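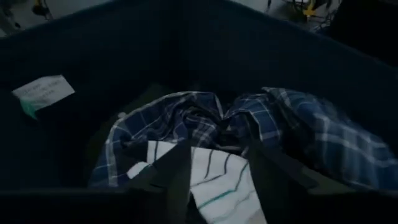

*The blue bin, with the plaid shirt at the bottom.*

I have written before that laundry is the housework I understand the least. Washing is easy, the machine does it. Drying is also easy. The difficult part is what comes after, when everything is clean and mixed together and must become separate things again. On Friday I decided to look at this part more seriously.

For a long time my method was to take one piece from the bin, fold it, put it down, and take the next. It sounds reasonable. But a deep bin is dark inside, and navy fabric makes it darker. A dark shirt in a dark bin is almost the same as no shirt. I would believe that I was finished, and two days later I would find a sock in the corner, pressed flat.

The plaid shirt is a good example of my problems. It has a navy and royal blue check with thin white and light blue lines, and I like it very much, but it never lies down nicely. The sleeves go inside the body, the collar turns under, and if I pull it by the first corner that I catch, half of the other clothes come up with it. So now I lift it with both hands from the middle and I shake it once over the table. Only then do I look for the shoulders.

The bin itself I bought from Zavia, a small household shop near my old apartment, together with 2 others of the same size. The other two hold blankets. It has soft walls, and I had doubts about this in the beginning, because I thought that a bin should stand like a box. Now I prefer the soft one. I can push down the rim on one side and reach the bottom without putting my whole arm in.

What I changed is the order. First a heap on the table, then the sorting, and the folding comes last. The table has a light wood top, and on light wood everything shows, also the dark socks. I don't try to make the heap tidy. I spread the big white pieces to one side, because they cover the small things, and I leave the colors where they fall.

Then I look for socks before anything else. In the past I kept them for the end, as a kind of rest, but it was no rest at all -- by then they were under finished piles, and I destroyed the piles to find them. A patterned beige one and a teal one are easy to see. The black ones need more patience.

I also tried to work with only a part of the laundry on the table and the rest still waiting in the bin. This was better than I expected. With everything out at once, I have no place for folding, and I begin to put piles on the chair, and after that I can't use the chair. In an ordinary week I have 16 pieces without the socks, so half of it is enough for one round. 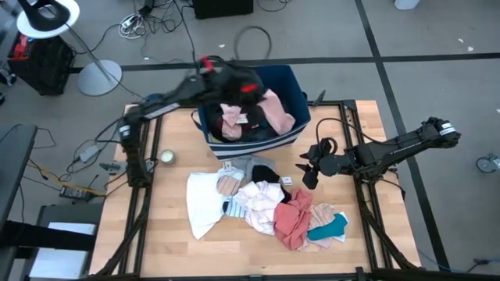

## What I still do badly

Striped things. I want the stripes to meet when I fold, and they don't want to meet. I gave up on this for towels but I still try with shirts.

Single socks are the other matter. I have a small cotton bag for them, and after 3 washes without a partner they become cleaning cloths. I am not always strict about it. One gray sock has been in the bag since October.

Next time I will write about the shelf, where the piles go afterward and where they fall over.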